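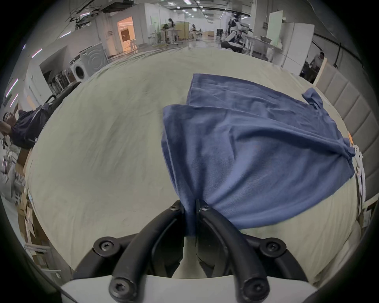 The overnight bus between Stidiswood and Dresness leaves at 9 in the evening and reaches the coast before the first ferry. It carries 20 passengers lying down. Bedding is the part of the service that transit planners had the least experience with, and it has taken up much of the project's first year. A soft blue cloth, bunched at one point and pulled into diagonal creases across a pale sheet, is a fair picture of the problem: fabric does not stay where it is put, and on a moving vehicle it has to be put back many times a night. The regional transit district expected to spend its time on engines and schedules. It has spent a good deal of it on laundry.

The route replaced a daytime coach that stopped in Likeck, Wyss and a string of smaller towns. Ridership on the coach had dropped for years, mainly because the trip used up most of a working day. The district looked at running the same distance faster and found little to gain. The road through the Wyss valley is two lanes with steep grades, and the state has no plans to widen it. Running at night left the travel time alone but moved it to hours when most riders would be asleep.

The vehicles are standard highway coaches with the seats removed. Berths run lengthwise on 2 levels, with an aisle down the middle and a restroom at the rear. Each berth has a reading light, a small air vent, a mesh pocket and a restraint that crosses the body at the hip. The restraint was the hardest item to approve. Seat belt rules assume a person sitting upright and facing forward, and a person lying down loads the belt in a different direction. The approved version is wider than a normal belt and anchors to the berth frame at four points.

Weight was the second difficulty. Removing the seats saved less than expected, as the berth frames had to be strong enough to hold an adult on the upper level during hard braking. The finished coach is slightly heavier than the one it replaced, and it carries fewer people. Fares were set to cover the difference in part. The district pays for the rest out of the money that once supported the daytime run.

Drivers change at Likeck, roughly halfway. The handover happens at the old coach depot, which was due to be sold and now stays open through the night with one attendant. The stop is scheduled for 15 minutes. Cabin lights remain off, the doors on the berth side stay closed, and the engine is left at idle to keep the air system running. Early trips shut the engine down to save fuel, and riders woke up. The current procedure uses a little more diesel and produces fewer complaints.

Noise inside the coach has been measured on most of the route. Tire noise is the main source, followed by the air system and then the rear axle. The upper berths are quieter but sway more. The lower berths at the rear are the loudest and the warmest, and they are sold last. The booking system now shows a berth map, and riders who travel often tend to take the forward lower positions.

Bedding is issued as a sealed set: one sheet, one blanket and one pillowcase. Used sets come off the bus at Dresness in the morning and go to a commercial laundry on the harbor side of town, which returns them before the evening departure. The district owns enough sets for three full nights, a margin that was tested in winter when snow closed the valley road and a load of clean bedding sat in Wyss. A second storage room has been set up in Stidiswood for that reason. Replacement has run higher than planned, with blankets wearing along the edge where they rub against the berth rail. A new rail cover with a rounded profile is being fitted as each coach comes in for service.

The daytime towns have the strongest objections. Wyss lost its only midday connection and now sees a bus at an hour when few residents want to board one. A van link to Likeck, timed to meet a regional coach, began on June 19, 2012. It seats 9 and must be reserved the day before. Users say the reservation line closes too early in the afternoon, and the district is reviewing the hours.

Average load on the overnight run is reported by month. Summer is expected to be the busiest period, and extra departures are planned for July if a spare coach is available. That coach is now at the Stidiswood garage, where the berth frames are being inspected for cracks at the welds. Inspection takes 40 hours of shop time per vehicle, most of it spent removing and refitting panels.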